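Lernen aus Demonstrationen, Handout zu Sitzung 3
Mehrere Kameras, ein Greifer und sehr viel Folie
Stand: 27.10.2020

Vorweg das Organisatorische, damit es weg ist: Die Übungsblätter gebt ihr weiter über Gident ab, bitte als eine Datei pro Gruppe. Wer letztes Mal beim Kalibrieren hängen geblieben ist, liest bitte noch einmal das Kapitel zu den Koordinatensystemen, ich setze das ab jetzt voraus. Und ja, die Folien zu Sitzung 2 hatten einen Vorzeichenfehler in der Verlustfunktion. Ist korrigiert, danke an alle, die mir deswegen geschrieben haben (es waren erfreulich viele!).

Wo wir stehen

Wir hatten uns Behavior Cloning angesehen, also im Grunde überwachtes Lernen: Beobachtung rein, Aktion raus, der Fehler ist der Abstand zu dem, was der Mensch beim Vormachen getan hat. Das klappt erstaunlich gut, solange der Roboter in Zuständen bleibt, die er aus den Demonstrationen kennt. Driftet er ab, summieren sich die Fehler, und dann landet er irgendwo, wo im Datensatz einfach nichts liegt. Ihr erinnert euch an die Skizze mit dem Schlauch und der Bahn, die langsam hinausläuft.

Heute geht es um die linke Seite der Gleichung, um die Beobachtung. Was gebe ich dem Netz eigentlich zu sehen? Ich erzähle das an Prallex, unserem Projekt in der Salehi-Halle, weil ich da die Zahlen kenne und auch die peinlichen Stellen. Die Aufgabe heißt bei uns intern nur »Flaschen«: Kunststoffflaschen in klarer Folie greifen, anheben, ein Stück versetzen, ablegen. Klingt nach Fingerübung. Ich habe im März auch noch gesagt, das sei in zwei Wochen erledigt.

Warum ausgerechnet Folie so unangenehm ist

Klare Folie hat keine eigene Farbe und eigentlich auch keine eigene Form. Was die Kamera davon mitbekommt, sind Glanzlichter, und die wandern, sobald sich Kamera oder Lampe oder Flasche bewegen. Ein Tiefensensor liefert an solchen Stellen gern Löcher oder Werte, die zur Fläche dahinter gehören. Für ein Netz, das aus Farbbildern lernt, ist das fast noch tückischer, denn Glanzlichter sind kontrastreich, und kontrastreiche Dinge zieht so ein Faltungsnetz magisch an. Wir hatten eine frühe Version, die ganz hervorragend auf Reflexe zugegriffen hat.

Dazu kommt die Mechanik. Folie rutscht, Folie knautscht, und manchmal hat man am Ende die Folie in den Fingern und die Flasche liegt noch da. Von außen sieht so ein Griff in den ersten Augenblicken genauso aus wie ein guter. Merkt euch das, es kommt bei der Auswertung wieder.

Drei Blickwinkel, drei Sorten Ärger

Die Kamera oben am Kopf sieht den ganzen Arbeitsbereich und damit auch, wo die Flaschen zueinander liegen. Das ist Gold wert für die Frage, welche Flasche als nächste drankommt. Leider sieht sie genau dann am wenigsten, wenn es spannend wird: Kurz vor dem Kontakt schiebt sich der Arm davor oder der Greifer selbst, und wenn jemand beim Einrichten mit am Tisch ist, auch noch ein Mensch.

Die Handgelenkskameras sind das Gegenstück. Nah dran, wunderbar scharf auf den letzten Zentimetern, und die Finger sind immer mit im Blick. Nur fährt die Kamera eben mit. Der Hintergrund kippt und rutscht durch, mal ist Tisch zu sehen, mal die halbe Halle samt Fenster, und das Netz muss lernen, dass ihm das alles egal sein kann. Mit wenigen Demonstrationen lernt es das nicht. Es merkt sich lieber, dass bei diesem Regalwinkel zugegriffen wird. Fachwort dafür: Scheinkorrelation, in der Literatur zum Imitationslernen auch als causal confusion zu finden.

Die Episoden selbst nehmen wir mit Grendanex auf, unserem kleinen Aufnahmewerkzeug. Das tut nicht viel mehr, als alle Ströme mit Zeitstempeln wegzuschreiben, und das Wichtige daran sind wirklich die Zeitstempel. Wenn das Handgelenksbild gegenüber der Gelenkstellung hinterherhinkt, lernt ihr eine Politik, die systematisch zu spät zumacht, und sucht den Fehler tagelang im Netz. Ich spreche aus Erfahrung.

Orange Flaschen am Greiferplatz, zuerst aus Kopfhöhe, danach zweimal vom Handgelenk:

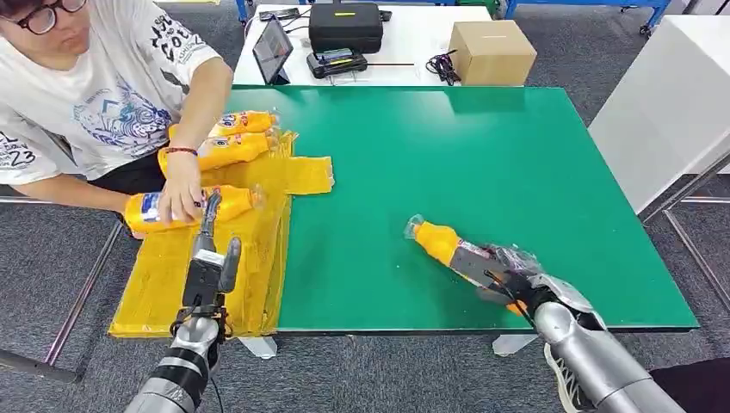
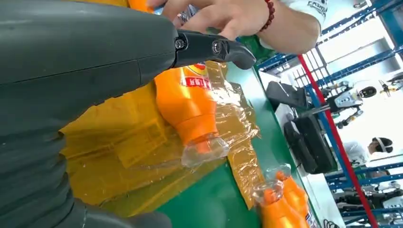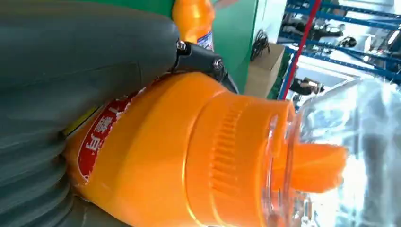 Ob man die Kopfkamera dann nicht gleich weglassen könne, wollte jemand an dieser Stelle wissen, am Ende entscheide doch sowieso die Nahsicht, und jeder zusätzliche Strom bringe nur neue Möglichkeiten, sich etwas Falsches zu merken.

Gute Frage, und ich hätte vor einem Jahr wahrscheinlich dasselbe gesagt. Für den reinen Griff stimmt es sogar beinahe. Für die Aufgabe als Ganzes stimmt es nicht, weil die Handgelenkskamera in der Anfahrt oft gar keine Flasche sieht, oder zwei halbe. Unsere Variante ohne Kopfkamera fährt souverän los und entscheidet sich dann auf halber Strecke um, und zwar mehrmals. Sieht lustig aus, kostet aber Zeit und endet gern zwischen zwei Flaschen. Der Einwand mit den zusätzlichen Merkmöglichkeiten ist trotzdem richtig, und genau da setzt die Methode an.

Die Idee hinter Prallex

Der naheliegende Weg ist, jedes Bild durch einen eigenen Encoder zu schicken, die Merkmalsvektoren hintereinanderzuhängen und den Rest dem Netz zu überlassen. Das ist unsere Basisvariante. Sie behandelt alle Kameras in jedem Augenblick gleich, und wenn eine davon gerade nur Unterarm sieht, fließt der Unterarm mit voller Stärke in die Aktion ein.

Wir setzen stattdessen pro Kamera ein Gewicht davor, eine Zahl zwischen null und eins, die aus dem Bildmerkmal und der Gelenkstellung geschätzt wird. In Worten aufgeschrieben:

Merkmal der Kamera k: z_k = Encoder_k(Bild_k)
Gewicht der Kamera k: w_k = Softmax über alle k von g(z_k, q)
Gemeinsames Merkmal: z = Summe über k von w_k mal z_k
Aktion: a = Politik(z, q)

Dabei ist q der Vektor der Gelenkstellungen inklusive Greiferöffnung, und g ist ein winziges Netz mit einer verdeckten Schicht. Damit die Summe überhaupt Sinn ergibt, müssen alle z_k gleich lang sein. (Klingt banal, war aber in zwei Abgaben falsch.)

Jetzt der Haken. Lässt man das einfach so trainieren, kippt die Gewichtung sehr früh auf eine Kamera und bleibt dort kleben. Die andere bekommt kaum noch Gradient, wird also auch nicht besser, also bleibt ihr Gewicht klein, und so weiter. Wir halten die Gewichte deshalb für die ersten 1.000 Trainingsschritte fest auf gleich und geben sie erst danach frei. Zusätzlich schwärzen wir beim Training zufällig ganze Kameras, immer höchstens eine auf einmal. Beides zusammen reicht. Eins allein hat bei uns nicht gereicht, und warum das so ist, kann ich euch nicht sauber begründen. Wer eine Bachelorarbeit sucht: bitte melden!

Was dabei herausgekommen ist

Beide Varianten haben dieselben Demonstrationen gesehen und wurden in jeweils 400 Versuchen getestet. Als Erfolg gilt nur, wenn die Flasche nach dem Ablegen im Zielbereich liegt. Angehobene Folie ohne Flasche zählt als Fehlschlag, auch wenn es noch so elegant war.

Basisvariante: 189 von 400
Prallex: 231 von 400

Bevor jetzt jemand jubelt oder die Nase rümpft, rechnen wir das kurz durch. Das sind 47,25 Prozent gegen 57,75 Prozent, also 10,5 Prozentpunkte Unterschied. Der Standardfehler der Differenz ergibt sich als Wurzel aus p1(1-p1)/400 + p2(1-p2)/400, das macht 3,5 Prozentpunkte. Das 95-Prozent-Intervall reicht damit von 3,6 bis 17,4 Prozentpunkten. Der Effekt ist also da, aber wie groß er ist, wissen wir nur ziemlich grob. Und dafür haben wir zusammen 800 Mal Flaschen gefahren. Behaltet das im Kopf, wenn ihr demnächst eine Tabelle mit 20 Versuchen pro Zeile lest.

Etwas kleiner gedruckt, aber wichtig: Die Rechnung nimmt an, dass die Versuche unabhängig sind. Sind sie bei uns nicht ganz, weil die Flaschen nach einem Fehlschlag nicht immer neu ausgelegt wurden. Das würde ich heute anders machen, nämlich vor jedem Versuch neu legen, nach einer gewürfelten Liste, und die Reihenfolge der Varianten gleich mitwürfeln.

Was machen die Gewichte?

Schön fand ich, dass der Verlauf ungefähr so aussieht, wie man ihn sich am Schreibtisch ausmalt. In der Anfahrt liegt das Gewicht überwiegend auf dem Kopf, kurz vor dem Kontakt wandert es zum Handgelenk, nach dem Ablegen zurück. Bitte lest da trotzdem nicht zu viel hinein. Ein hohes Gewicht heißt, dass dieses Merkmal stark eingeht. Ob der Roboter damit die Flasche »sieht« oder doch wieder den Regalwinkel, steht da nicht drin. Dafür braucht ihr einen Eingriff: Hintergrund austauschen, Flaschen umlegen, eine Kamera abdecken und dann nachsehen, ob sich die Aktion ändert.

Das machen wir nächstes Mal am Code.

Zum Vorbereiten

Leitet den Gradienten von w_k nach g her und überlegt euch, warum ein kleines Gewicht klein bleibt. Eine halbe Seite genügt.

Rechnet aus, wie viele Versuche pro Variante nötig wären, um bei gleichen Erfolgsquoten das Intervall zu halbieren. Erst schätzen, dann rechnen, und die Schätzung bitte stehen lassen.

Skizziert einen Test, mit dem sich ein Griff an der Folie von einem Griff an der Flasche unterscheiden lässt, bevor der Arm anhebt. Kraftsensor ist erlaubt, zusätzliche Kamera nicht.

Die Rohdaten aus Grendanex liegen ab nächster Woche im Kursordner, allerdings ohne die Tiefenbilder, die waren mir zu groß.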